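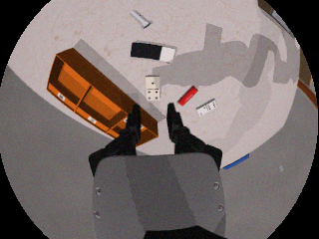
How do I get a dull marble floor to shine again?

posted by Aino Jääskeläinen, 3/28/19

Hi all! We just moved into an older house and I am completely in love with the hallway floor. It's beige marble, and I'd guess it has been mopped with the wrong stuff for years, because there's a gray film on it that won't budge. By the front door there are also dull spots you can feel with a fingertip. I've got a bottle of Valtonen stone soap and plenty of energy. Do I need a pro, or can I do this myself?

2 replies

Torbjørn Kvam
Oh, you can do this, and it's so satisfying! Start with the film. Vacuum first, then mop with warm water and a pH-neutral stone cleaner, and change the water often (I went through 5 buckets in a hall smaller than my car). Rinse, dry with a towel, and look at it again in daylight. Half of what I thought was damage was old soap!

The rough spots sound like etching, probably from vinegar or a bathroom cleaner. Soap won't fix those. I used diamond hand pads, 800 grit and then finer, always wet, working well past the edge of each spot so it blends in. Finish with a marble polishing powder and a white pad. Try it inside a closet first! My whole project cost me $190 and three weekends, and I still stop to admire it when I come in with the groceries.

Wait on the sealer until the stone has dried out overnight.

brernance_mom
vinegar and water works great on ours, super shiny. ours might be tile though

Torbjørn Kvam
Please no vinegar on marble, Aino! Fine on ceramic tile, but it eats real marble.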